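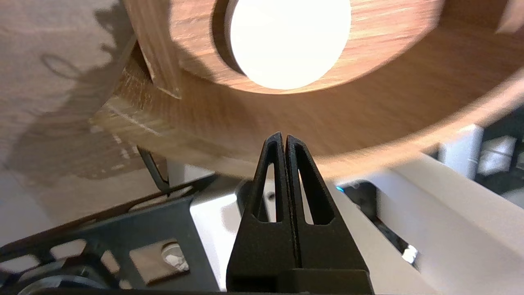 Figure 2. Curved wooden piece with a pale rim and a white disc set against the lighter inner face.

4.2 Does grain help people sort wooden household objects?

Earlier work on wooden household goods often claims that people judge a piece by its grain before they look at its shape. We doubt this. The claim rests mostly on Bergeron's survey of 400 owners, who were asked what they noticed first and answered from memory. Memory is a poor guide to what the eye did. The piece in Figure 2 shows the difficulty: the lighter face has fine lines running more or less level, while the left end of the darker curved wall has upright grain and small pale flecks. A person asked about "the grain" of such an object could fairly give either answer, and the survey form had room for one.

Hélène Bergeron has replied (personal communication, March) that owners settle on the largest surface. Perhaps they do, but her data cannot show it. The Drikura catalog, which lists 1000 pieces, records a single grain direction for each, and the Meesuk list copies that field without checking it. Agreement between the two has been cited as support. It is the same entry read twice.

We also set aside wear marks as a cue. A thin whitish line like the one near the left end of the rim in Figure 2 might be a scratch, and it might be something else. In our own trial, 44 raters worked from photographs alone, and we see no sound way to score their guesses on this point. The Hullero scale asks for them anyway. We left those items out of the totals reported in Section 5.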